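Consejos de taller: presupuestar un puesto de prácticas con mobiliario doméstico

Quien planifica un puesto para tareas de abrir, cerrar y colocar suele dedicar todo el presupuesto a las pinzas y dejar el mueble para el final. Conviene repartirlo desde el principio.
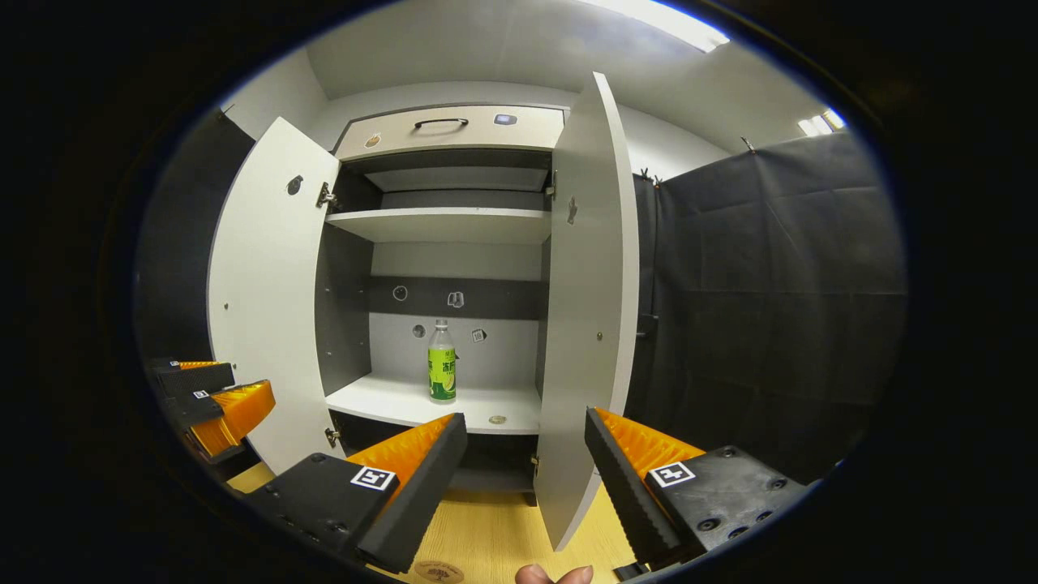 El mueble

Un armario blanco de dos puertas abatibles, con cajón superior y baldas, cubre buena parte de las tareas básicas en poca superficie. Antes de comprar, compruebe tres medidas: ancho útil entre bisagras, altura libre entre baldas y recorrido del cajón. Un tirador curvo que sobresale del frente admite más ángulos de agarre que uno empotrado. El modelo Sadham que usamos costó 90 euros; el Dhillon, de fondo mayor, sale más caro y no aporta nada si solo se van a manipular botellas.

Pida las bisagras de repuesto en el mismo pedido. El fabricante cambia de referencia a menudo y los taladros dejan de coincidir.

Las pinzas de mano

Presupueste por pares. Dos pinzas Clistham con sus almohadillas suman 1.086 euros, portes incluidos. Las almohadillas estriadas son consumible: anote un juego adicional por pinza, a 59 euros el juego, y guárdelo sin abrir. Revise los tornillos de los bloques de montaje al empezar la jornada.

Marcadores

Las etiquetas cuadradas en blanco y negro se imprimen en papel mate. El brillo de una luz de techo basta para perder la lectura. Péguelas sobre superficie desengrasada y deje margen blanco en los cuatro lados. En un mueble, una etiqueta pequeña junto al extremo del cajón estorba menos que una centrada.

Espacio y luz

– Reserve el giro completo de ambas puertas más el paso de una persona.
– Una cortina gris oscura colgada de raíl separa puestos contiguos y se retira sin obra.
– Evite focos directos sobre el frente blanco del armario.

Objetos

Compre envases corrientes de supermercado, con tapón y etiqueta de color vivo, y repita siempre el mismo formato. Una botella de plástico que quepa de pie en la balda es suficiente para empezar.

Reserva

Deje 500 euros sin asignar el primer año. En nuestro caso se fueron en soportes Sirnow y en una segunda puerta – la primera se descolgó en junio. Los soportes se piden por medida interior, dato que el catálogo trae en la última página.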